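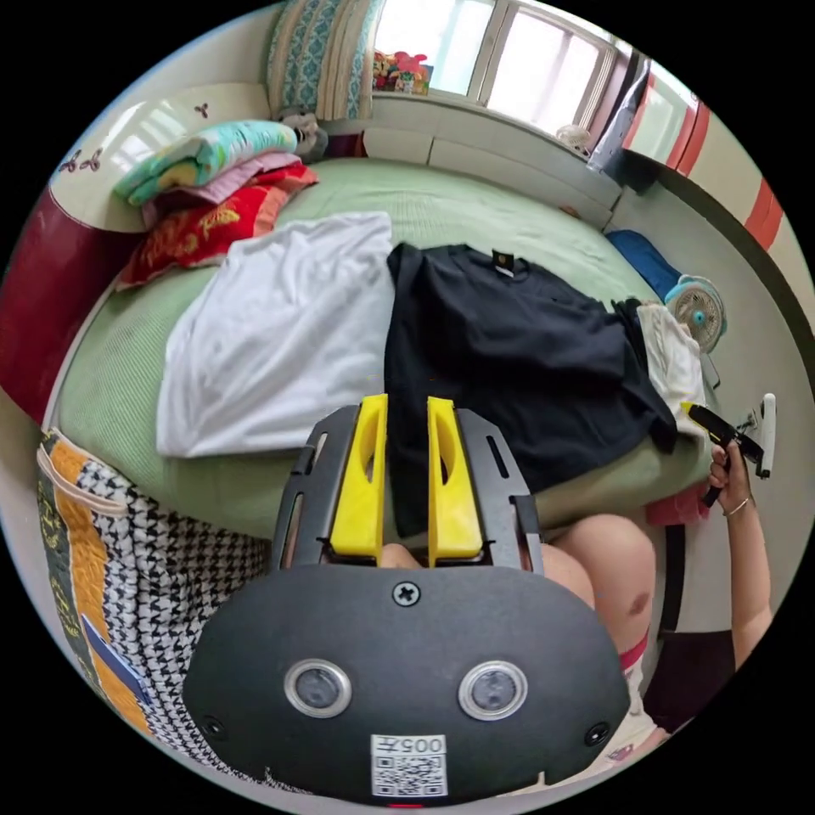 1. What we set out to check

Household advice pages agree that laundry should be folded on the bed. The claims usually come together: a bed is big enough to sort on, it is the right height for your back, and a full bed makes you finish before you can go to sleep. Our group read a lot of these pages and found very little behind them. Most repeat each other, sometimes word for word. We wanted to know if folding on a bed is any better than folding on a table, and we did not expect a clear answer. We were right about that much.

The project was done by Ntombi Swanepoel, Csaba Hegyi and Yi-an Nam for the Home and Work Practices module. Mpho Visser supervised. The first version was handed in on November 2, 2021, and this one includes the corrections she asked for.

2. How it was done

Eight people folded their own clean laundry at home, once on a bed and once on a table or desk. Over all the sessions we logged 428 items. Each item was marked as folded, refolded or given up on. We also wrote down what was already on the surface at the start, which we nearly left out of the plan and which turned out to be the most useful column in the log.

The students who took part live in shared houses in Gundthorpe and Sumalow. That is a narrow group. None of them has children at home, and we would not stretch the results to a family of five.

3. The bed is not an empty surface

The advice pages picture a bare, made bed. We never got one. In the bedroom in Figure 1 the head of the bed already held a stack of bedding with a folded mint green and yellow blanket on top, plus a patterned pillow and a plush toy, and there was a desk fan to work around as well. Shirts went where there was room. A black T-shirt laid flat had one sleeve hanging over the edge.

Csaba argued that you could simply move the bedding first. You could, but then the time spent moving it should be counted, and no page we read counts it. When we added clearing time to our own log, the bed lost most of its lead over the table.

4. Soft surfaces and thin fabric

The second claim was that a soft surface "holds" the garment while you fold. Here we had some hope, because a smooth desk does let a T-shirt slide. The log does not settle it. T-shirts were refolded slightly less often on beds, small items slightly more often, and both differences are small enough to be luck. Texture probably matters – a knitted cover and a flat sheet are different things to drag a sleeve across – but we did not record the type of cover, so we can't say more.

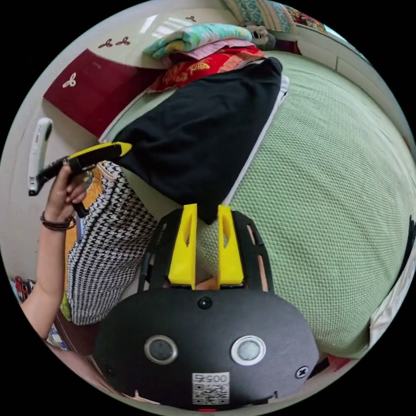
Figure 2. Black cloth on the green bed cover.

5. Backs and bedtimes

We dropped the posture question. Asking people if their back hurts after one basket of shirts is not a measurement, and we had no better method. As for the bedtime claim, two participants told us they just move the pile to a chair.

6. What we would change

Ostap Derkach, who read our draft, thought 3000 items would be a fairer test. He may be right, though more items from the same eight people would only tell us more about those eight people. We would look for different households first, record the bed cover, and time the clearing separately from the start. Until someone does that, we would treat "always fold on the bed" as a habit that some people like.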